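**Notebook, packaging corner, August, after lunch**

Continued from the page with the paper sleeves. Today only foil bags, the emptied snack ones from the Gradov box. I want to know how much room they take when they go in the bin as they are, and how much when they are folded or twisted first.

Bin used: the small Bollus one, marked on the side by me in pencil. The scale is the Alteo, set to zero before each lot. I weighed 55 bags together and got 531 g, with crumbs inside. I should shake them out first next time, the number is too high to compare with the sleeves.

What I tried:

- dropped in flat, no folding: bin full after 16 bags
- folded two times by hand: they open again in a few minutes — no real gain
- twisted into a stick: slower, but the stick keeps its shape much better

I did not finish the twisted lot, so there is no number for it yet. The Vincze tape holds badly on foil, please do not use it for closing the sticks. A paper band is enough.

Crumbs on the table are a problem also. They go under the scale and then the zero moves. I wiped two times and after this the reading was steady.
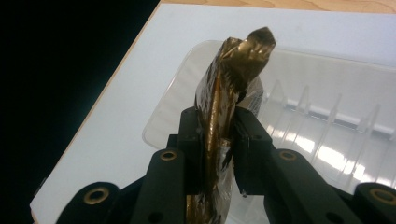
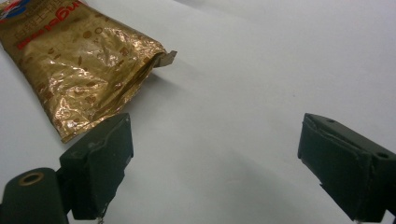 For the next round I will sort the bags by how they were opened, before any weighing. A clean cut and a torn end do not fold the same way, and I mixed them today. On the gold bag lying on the white table there is a small torn flap standing out to the right, with the grey-silver inner side showing, and a piece like this catches on the next bag when they are pushed down together. I will tuck such flaps inside before twisting. The target stays at more than 100 bags for the full test, so keep the empty ones please, also the ugly ones, in the open box under the window. Still to do: shake out the crumbs, weigh again, cut paper bands.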